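Tillemach to Open Zero-Proof Cocktail Bar in Gollberg This April

GOLLBERG – Tillemach, the company behind the Ginia line of bottled mixers, will open its first bar in April. The bar, called Xaba, will serve only drinks made without alcohol. It will be open every evening from 5 p.m. until midnight, with a small plates menu served until 10 p.m.

The space covers 1288 square feet on the ground floor of a former print shop. It seats 62 guests indoors, and a patio will be added in the summer if the city permit is approved. 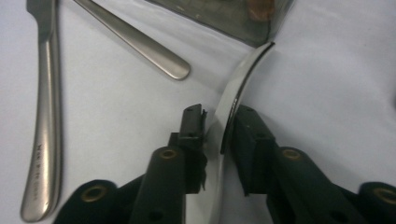
On the menu

Xaba will open with 18 cocktails. Most are built on Ginia mixers, with fresh juice, tea or vinegar syrups added at the bar. The list includes a tart cherry sour, a cold-brewed black tea highball with lemon and clove, and a frozen grapefruit drink with salt and rosemary. Guests who like bitter drinks can order from a separate section that uses gentian and orange peel.

Tillemach tested 204 recipes over the winter before settling on the opening list. Drinks that did not make the cut may come back as weekly specials.

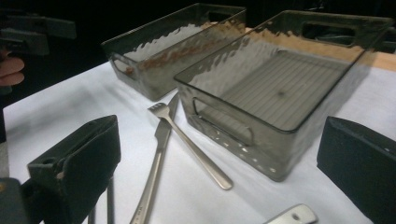 Cocktails will cost $9 to $13. Pitchers that serve four will be sold on the patio once it opens. All syrups are made in the Gollberg kitchen, and a printed list of ingredients will be kept at the bar for guests with allergies.

Small plates include marinated olives, warm flatbread, fried chickpeas and a cheese board. The kitchen will not take phone orders during the first month.

Tastings before opening

Two preview tastings will be held in the weeks before the bar opens. Tickets are $25 each and cover four half-size drinks and a shared plate. The company received 1382 sign-ups for its opening newsletter, and subscribers will be able to buy tickets one day before general sale.
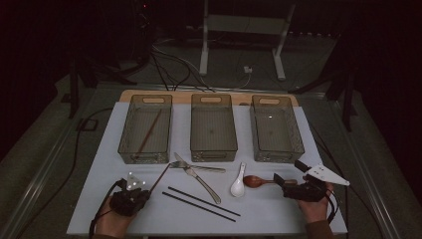 Utensils and storage baskets. Photo: Tillemach

About Tillemach

Tillemach makes mixers, syrups and bitters without alcohol. Its Ginia mixers come in ginger, grapefruit, cucumber and black currant and are sold in grocery stores and by mail.

Media contact: Tillemach Press Office, Gollberg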